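Open Day at the Benwood Quarry

We had been meaning to go up to Benwood for years, and in October the quarry finally held an open day that fell on a weekend when we weren't promised to somebody's birthday. I grew up four miles from the place and had never once been past the gate, so I was as excited as the kids were, maybe a little more.

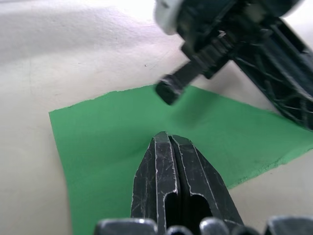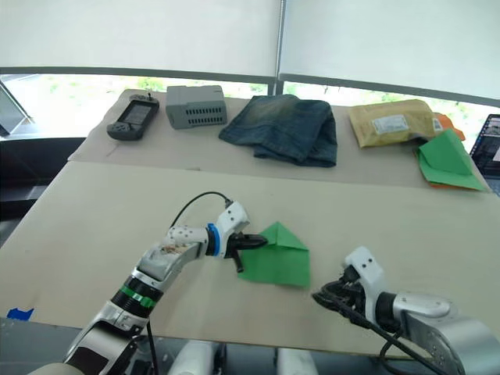

Parking was in the hayfield across the road (bring boots, I mean it) and from there a shuttle bus took us up the haul road to the visitor tent. You sign a sheet, you get a hard hat and an orange vest, and then you wait for your group to be called. Ours was led by Eluned Rowlands, who has worked for the Hughes company for 30 years, starting in the weigh office back when the tickets were still written out by hand. She was a wonderful guide, patient with every single question, and there were a lot of them!

The first stop was the overlook above the main pit. I had pictured one big hole, I suppose, but it goes down in steps they call benches, and the trucks at the bottom looked like something you'd find in a sandbox. The lower benches are limestone, and the sand and gravel come from a separate working on the north side, over toward Vekel Creek. Eluned explained how the blasting is scheduled and who gets a phone call beforehand. A man in our group lives on the creek road and said his call doesn't always come. She wrote his number down right there, on the back of her map.

After that we walked along the screening plant, which was shut off for the day so people could hear each other, and then out to the old east pit. It was my favorite part. They stopped digging there seven years ago and it has been graded, seeded and partly let fill with water, and we saw a heron, two turtles and a great many cattails. I'd have happily stayed another hour with a sandwich.

There was some grumbling in the lunch line about the new application, and I think it's fair to mention it. The company wants to extend north, and people on that side worry about dust, wells and truck traffic through the village. The consultants, Balturance, had a table with maps and well readings, and the young woman there did her best, though she couldn't say yet what the truck route would be. Written comments are being taken at the township office until March 1, 2021, and you can drop them in the slot by the side door if the office is closed.

The chili was very good, by the way, and the cornbread was gone before we got to it. The kids each came home with a chunk of limestone with a little shell in it, and both chunks are now on my kitchen windowsill.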